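[liste-manip] Re: décrochage du suivi sur la pince gauche

De : Lindsay Harawira
À : liste-manip
Objet : Re: décrochage du suivi sur la pince gauche

Keith Ngata a écrit :
> Bonjour à tous, nous avons encore perdu des prises à Anddale en
> février : la position de la pince gauche saute d'un coup de plusieurs
> centimètres, puis revient. Le voyant reste vert, rien dans le journal.
> J'ai recalibré deux fois, sans effet. Quelqu'un a déjà vu ça ?
> Keith

Bonjour Keith,

Oui, et je suis ravie que tu poses la question, parce que nous venons de passer deux semaines sur exactement la même panne à Drunstead et que je crois qu'on la tient enfin !

Chez nous, sur 631 prises relues, 72 avaient au moins un saut. Au début, j'ai soupçonné le câble, puis la synchro, puis la mise à jour de Verkmont (pardon à eux, ils n'y étaient pour rien). Ce qui m'a mise sur la voie, c'est que les sauts tombaient presque tous au moment où les deux mains se rapprochent pour saisir un objet au milieu de la table. Un rouleau de ruban adhésif posé sur la tranche, par exemple : il faut faire entrer les doigts presque pointe contre pointe, et les poignets tournent sans qu'on s'en rende compte.

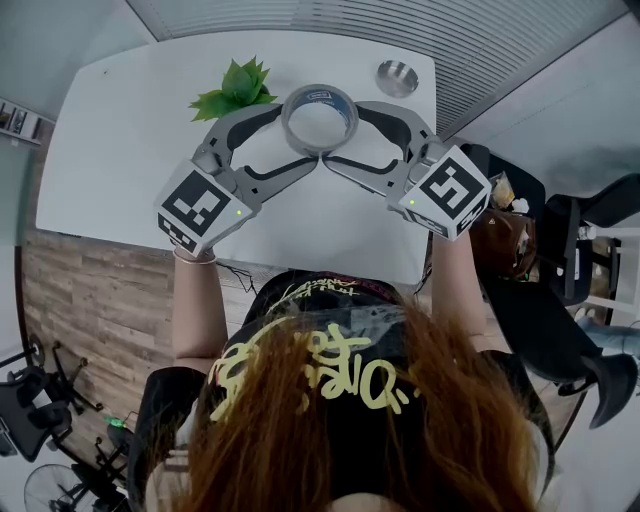
Si les poignets tournent trop, le suivi ne voit plus qu'une seule face du cube, de biais. Avec un seul marqueur plan, il existe deux orientations à peu près aussi plausibles l'une que l'autre, et notre logiciel bascule joyeusement de l'une à l'autre. Le voyant, lui, ne dit rien du suivi, il indique juste que la pince est alimentée. D'où le journal vide, et d'où mes deux semaines.

Le plus embêtant est arrivé au rejeu sur le bras : une prise avec saut était passée à travers le filtre, et le bras est parti de côté, sec, jusqu'à l'arrêt d'urgence. Aucun blessé, un doigt de pince fendu. Depuis, plus personne n'entre dans la zone pendant un rejeu, et la vitesse est bridée tant que la trajectoire n'a pas été relue.

Côté correctif, Maillard a écrit un petit test très élégant : on rejette toute pose qui s'écarte de plus de 8 mm de la précédente entre deux images quand une seule face est visible. Sur un nouveau lot de 113 prises, il nous reste deux sauts, que je n'explique pas encore. Je t'envoie le script dès qu'il est propre, et je veux bien une de tes mauvaises prises en échange, brute si possible !

Lindsay

Messages récents de la liste
- Usure des patins en caoutchouc
- Seuil de vitesse pendant le rejeu
- Impression des marqueurs : mat ou brillant ?

Ce site utilise des cookies pour conserver vos préférences d'affichage. Accepter | Refuser

Contacter les modérateurs | © liste-manip | Haut de page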